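Section 4. Bun transfer station, bench set-up

For the Gredside robotics club, steamer task. Read all of it before you power the arms. Yes all of it.

Before you start
- Arms parked, e-stop within reach of whoever is driving.
- Trirnley control software open on the laptop, both wrist feeds live.
- Steamer unplugged. We do the transfer cold, always.
- Mats off the table. They slide.

4.1 Laying out the table

1. Steamer pot in the middle, side handles pointing left and right.
2. Tray in. Push down on the rim till it stops rocking.
3. Buns on the tray, one back, one front, one each side. Leave gaps, the fingers need somewhere to go.
4. Lid flat on the table, left of the pot, handle up.
5. Plate on the right. Empty. Wipe it, flour makes the buns skate.
6. Bring both arms to READY, speed limit 500 in the Tamow profile. Do not raise it for practice runs.

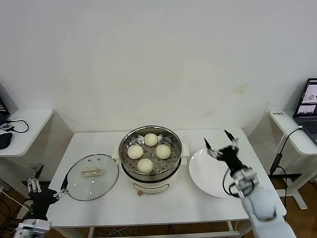
Fig. 4-1. Pot, lid and plate in position, four buns loaded.

NOTE: Lid goes left because the left arm does lid work. Swap them and the saved poses are all wrong.

CAUTION: Keep hands out of the table area once the arms are in READY. Need to move a bun? Park first, then move it. Every time.

4.2 Checking the wrist view

1. Open the gripper fully.
2. Jog slowly, low over the table. Watch the feed, not the arm.
3. Check both fingertips show. If one is missing the camera bracket has slipped, loosen, straighten, retighten.
4. Save a still to the Monti folder. File name = station + run number, no spaces (run 869 got lost becuase of a space). 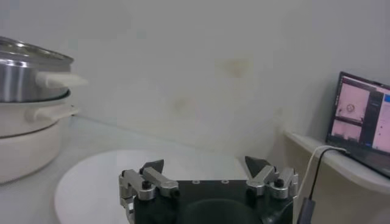 Clearance is where most teams lose points. Fingers open means a wider gripper, and people forget that when they plan the move. When the cookware is stacked at the left like this, the two white handles stick out to the right over the table, so treat the ends of the handles as the edge of the stack, not the pot walls. Come in high, drop down late. Same going out.

NOTE: Yellowish marks on the wall are old. Don't use them as a visual reference, use the table edge.

4.3 Dry run

1. Load "transfer_slow".
2. One bun only for the first pass. Pick, lift straight up, over to the plate, lower, open.
3. Stop if the tray lifts with the bun. Reset the grip hieght and go again.
4. Good pass? Load the rest and run the full sequence.
5. Log the score. Best so far is 1,058, nearly all of it from clean lifts.

CAUTION: Squashed buns go in the bin. Not back on the tray, not in your mouth.

4.4 Shutting down

1. Arms to PARK, wait for the prompt.
2. Copy the log off the laptop.
3. Wash tray and plate, dry them, lid last.

Lid vents clog with dough so check them. Sunday group, the brush is in the drawer under the sink. Calibration is in section 5.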